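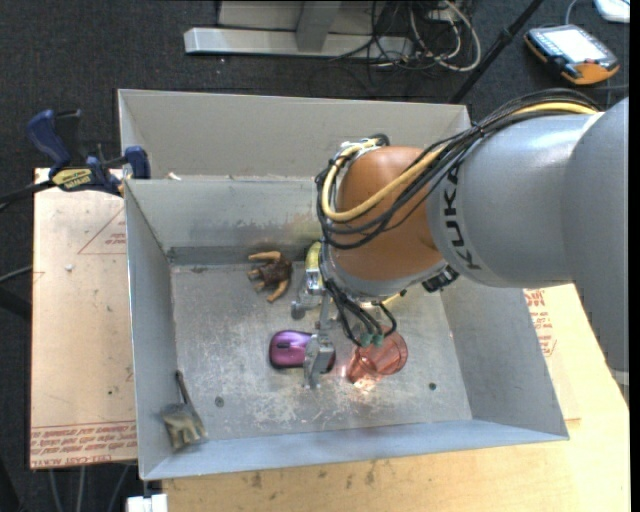 Vuelvo a escribir después de dos meses. Resumen rápido: mudanza, gripe, y otra vez el pan.

Lo del pan. Sigo con la masa madre, la misma de antes, la que casi se muere en la nevera del piso viejo. Tenía una capa gris por encima que daba miedo. La tiré casi toda, guardé una cucharada del fondo y a darle de comer mañana y noche. A los 8 días ya subía decente. Huele a yogur y un poco a manzana pasada, o sea, bien.

El horno nuevo es otra historia. Marca Jirstead, venía con el piso, no lo elegí yo. Calienta mucho por detrás y nada por delante. Primer pan: media corteza negra y la otra media color galleta María. Ahora giro la olla a mitad de cocción y arreglado, más o menos. Si alguien tiene un Jirstead y sabe para qué sirve el tercer símbolo del mando, el del ventilador con rayita, que lo diga en los comentarios. El manual no lo trae.

Harina. Antes compraba la del molino Valtutar, saco de cinco kilos, buenísima, pero desde aquí el envío cuesta casi lo mismo que el saco. Así que ando probando la Postance del súper. Floja. Absorbe poca agua, a la mínima tienes sopa. He bajado la hidratación y le pongo un puñado de integral para que tenga algo de sabor. Se deja.

Lo que hago ahora, por si le sirve a alguien (cantidades para una hogaza):

496 g de harina, casi toda blanca
agua, 320 g, y si la masa pide mas le echo un chorrito
100 g de masa madre activa
sal, 10 g

Mezclar sin la sal, reposo de media hora, sal, unos cuantos pliegues durante la tarde. Formar. A la nevera toda la noche. Por la mañana directa al horno, olla bien caliente, corte largo con la cuchilla y fuera miedos.

El de ayer salió bien. Miga irregular, un agujero enorme justo debajo de la corteza, por donde se cae la mermelada. Me da igual, con aceite y tomate no se nota.

Otra cosa: en septiembre quiero probar el centeno cien por cien, tipo ladrillo. Me han pasado una receta larguisima, con tres refrescos y un molde con tapa que no tengo. Miré uno en Siddiqui y es carísimo para ser una caja de metal. Seguramente tire de molde de plum cake y papel de aluminio.

Y contesto a lo de siempre: no, no uso amasadora. A mano, en un bol, con la cuchara de madera y luego los dedos mojados.

Me voy, que pita el horno.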